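Chapter 4
Sorting and Folding the Family Wash

I learned laundry in my aunt's house in Drorcombe, where the wash for the whole family went through one small room on Friday and came out on Saturday (mostly) in the right drawers. I hated it! I'd stand there with a heap up to my elbows, pulling out whatever was on top, and half an hour later I'd have a slightly different heap. So if you've come to this chapter feeling that folding is the dull part, I'm with you, at least for a page or two.

What changed my mind was working in small loads. Tip out too much and you spend your time digging. Put a few pieces in a basket, set it on a table at about waist height, and you can see every single thing you own.
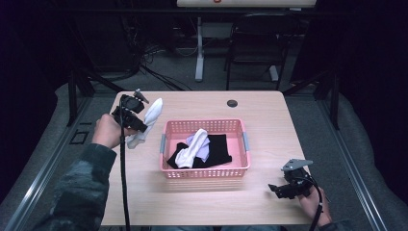 Socks are where I like my students to start. They're small, they hide inside everything else, and a missing one will nag at you all evening. Pull them out first, smooth each one from toe to cuff, and lay it down flat before you go looking for its partner. Don't roll anything yet! We'll get to rolling in Section 4.2, along with the old Sirton fold, which I love and my own kids refuse to use.

Before you read on, grab a basket of clean clothes and give yourself 30 minutes. Key words for this chapter: sort, pair, cuff, crease, stack.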